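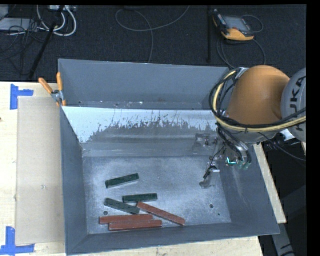
I have a soft spot for metal bins. Plastic ones crack on me every winter out in the garage, and the cardboard box I used for years finally gave up with all my wood blocks in it (on my foot, of course). So when Octavio Valderrama was clearing out his shop and asked who wanted bins, I took as many as would fit in the back seat, and I've been learning how to live with them ever since. A few of you asked for my notes, so I'm putting them all in one place.

## Divide it across, and not down the middle

My first try was a divider right in the center, and I hated it! Two medium spaces are no good for anything. What works for me is one narrow compartment at the back and a big one in front. The front gets whatever I grab all the time – game pieces, sanding blocks, the kids' building blocks when they visit – and the back gets the thin, fussy stuff like rulers and paint stirrers.

If your divider rattles, wedge a strip of felt down each side. Consuelo Usuga uses folded bicycle tube instead and swears it lasts longer. I've tried both and I can't tell the difference.

## Leave room at the bottom

Blocks want to be in one layer. I know, I know, you can stack them to the rim, but then you dig, and digging is how the corners get chewed up. I keep a small handful in the bin I'm working from and the rest in a drawer. One loose layer means I can see every piece and pick up the one I want without tipping anything over.

Same goes for dominoes, drawer knobs, clothespins, anything chunky.

## Sort by color if the sizes are close

Green for the short ones, red for the long ones. That's my whole system. I used to write the length on the end of each piece in pencil, which rubbed off by December every single year. Color stays put, and my grandson can sort them without reading a thing.

For paint I thin whatever's left in the can and give two light coats, with a night in between. Don't rush the second coat (ask me how I know). Edges will go pale with handling, and I leave them that way. If it bothers you, a dab of matching paint on a cotton swab does it.

## Scuffs and scratches

Bare metal scratches, and there's no getting around it. I've made my peace with the light, cloudy sort. For the dark rubbed-on marks, I go in this order:

1. Warm water and a drop of dish soap, with an old washcloth.
2. A paste of baking soda and water, rubbed along the grain and never in circles.
3. A white eraser. Really! It lifts a surprising amount, especially rubber marks.

Rinse, then dry it right away with a towel. Skip the steel wool. I used it on one of Octavio's bins and now there's a dull patch I look at every day.

## Mind the holes

Some of these bins come with holes in the floor, and small screws will find them. I learned that one on the basement stairs. Either keep small hardware out or cut a liner. Cork shelf liner is my favorite, and a thin rubber mat is fine too. Trace the bottom on newspaper first, cut the paper a little small, and try it in the bin before you touch the good stuff.

If you're not using a liner, leave the holes open. Ashok Chauhan plugged his with putty and then had nowhere for the rinse water to go.

## Save your tabletop

Metal on pale wood is asking for gray lines. Stick felt pads under the corners, or do what I do and set the bin on an old place mat. Lift it, don't drag it. If you already have a gray streak, try the eraser before you sand anything – half the time the mark is only sitting on the surface.

## A few leftovers

- Sloped sides are lovely for sweeping crumbs and sawdust out with a paintbrush, so keep a two-inch one hanging nearby.
- Hang the label from a clip so you can move it to another bin.
- Wipe new-to-you bins down twice. Shop oil hides in the seams, and it will get on your blocks.

I'm still hunting for a lid that fits the big ones. Ravinder Sutherland thinks an old baking sheet might do it, so I'm trying that next.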